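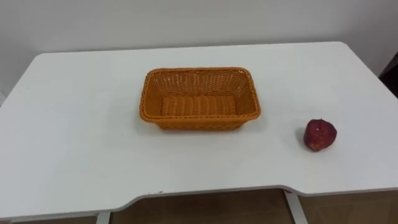 Writing for Small Shops
Week 7 handout: Product descriptions
18 October 2021

Okay, last time we did About pages and I let you all get a bit poetic. This week we go the other way. A product description is a small, hardworking piece of writing, and I love them (I really do, I read catalogs in the bath), but most of them are bad in the same few ways and I'd like us to stop doing those things before the midterm.

What the reader wants

Somebody has landed on the page from a search. They already know they want a lamp or a bread knife or a bath mat. They want to find out whether this one will fit, whether it will last, and whether it's going to look silly next to the stuff they own. So your first sentence should say what the thing is. I know that sounds too easy! Go look at the Flarico pages in your reading packet and tell me how far down you have to scroll before you learn that the "Evening Companion" is a footstool.

My own first paid job was the Boltis hardware catalog, 351 items, mostly hinges. You learn fast with hinges. There's no mood to hide behind, and if you get the screw size wrong people write in.
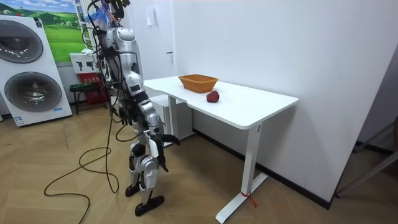
Humanoid robot at a white standing desk.

Facts before feelings

Here's the order I use, and you can borrow it until you find your own:

What it is, in plain words.
Size, with the unit spelled out the first time.
What it's made of, if you know. If you don't know, ask the shop. Don't guess from the photo.
One thing you'd only notice if you had it in your hands.
How to clean it or look after it.

Keep the whole thing under 70 words. Yes, I count, and yes, the title is included. The Öztürkmen rug listings in the packet are a nice model — short, a bit dry, and by the end you know which side goes down and how to get tea out of it. Compare those with the Lerent candle page, where we get a forest, a grandmother and a thunderstorm, and no burn time.

Words I'd like you to retire

Stunning. Must-have. Perfect for any occasion (no object is). Elevate, unless you're selling ladders. High-quality is the sneaky one. It feels like information, and it takes up the spot where the information should have been. If the quality is high, say what somebody did to make it so: double stitched, solid brass, glued and pegged.

Adjectives are fine in general, please don't come to class with none. Just check that each one could be wrong. "Heavy" could be wrong about a pan, so it tells me something. "Lovely" can't really be wrong about anything.

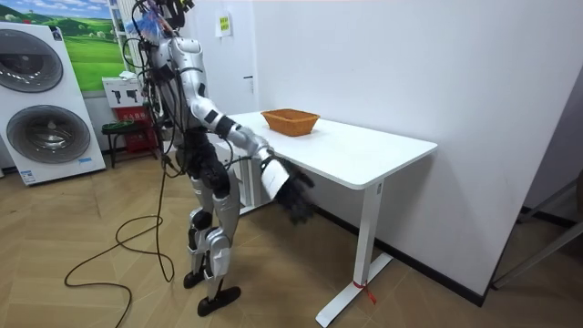 Finding the one detail

This is the part people get stuck on, and I think it's because they try to do it from memory. Put the object down in front of you on something plain and look at it longer than is comfortable. Turn it over. Then write down what you'd say on the phone to a friend who was thinking of buying it.
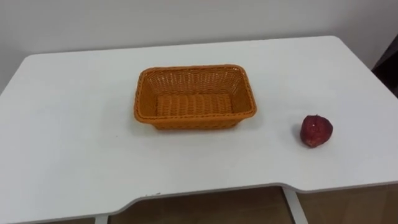 Specific words nearly always come from edges, joins and corners, the places where a maker had to decide something. A first draft of a storage listing will say "orange basket, great for any room," and there goes your reader. Look at how the orange one here is put together, though: the weave on the sides is fine and tight, and then the rim is a thicker braid, a shade darker, and the sides slope out so the top is wider than the base. You could write "fine crosshatch weave with a thick braided rim, a little wider at the top" and be done in one line. Then get the measurements from the shop, please, and don't eyeball them.

For next time

Pick one thing from your kitchen and write it up twice, once at full length and once in a single sentence. Bring both on paper. Swap with someone before class and have them try to draw your object from the words alone. If they draw a bucket and you own a colander, fix the words.

You have 7 days for this one. The longer catalog project isn't due until February, so don't start on that yet.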